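5th July – forest road, drainage + edge survey, second pass

Out early with Heledd, Ludger stayed back to finish the culvert sheets. Started from the Preten end this time, opposite way to last visit. Forgot the long tape, had to go back for it. Put one in the van and LEAVE IT THERE.

Wheel reading at the far gate 2285 m. Ludger's old figure is lower, will ask him where he took his zero from. I started at the cattle grid.

Edges: left side ok for the first stretch, then the verge is higher than the asphalt and water can't get off. Cut two grips with the spade as a trial, marked with blue pegs. Right side crumbling in places, worst by the bend. Probed the soft bit, 17 cm before anything firm. Not good. Forough wants a core there before anyone talks about resurfacing, agree.

Leaf muck in the ditch again. Heledd thinks the whole lot was never cleared after September, only the inlets. Check the job sheet.

Traffic light, mostly people cutting through to Somari. No centre line so everybody drives down the middle till they meet something. Edge line wants redoing, thin and faint close up.

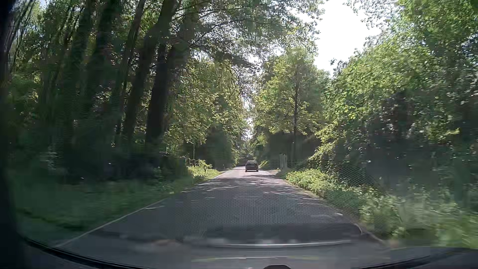

Photo: A. Navarro / road survey folder

Shade is the other thing. Dark bands right across the road with bright flecks in between, hopeless for spotting cracks. Aileen says try again under cloud, or go along with the lamp held low. Tree stand on the left is close to the verge, want Ffion to look at roots befor we dig any more grips.

To do
– core at soft spot (Forough)
– zero point, ask Ludger
– new batteries for the wheel counter, it blanked twice
– type up crack sheets, mine are unreadible past the bend
– send Ffion the peg positions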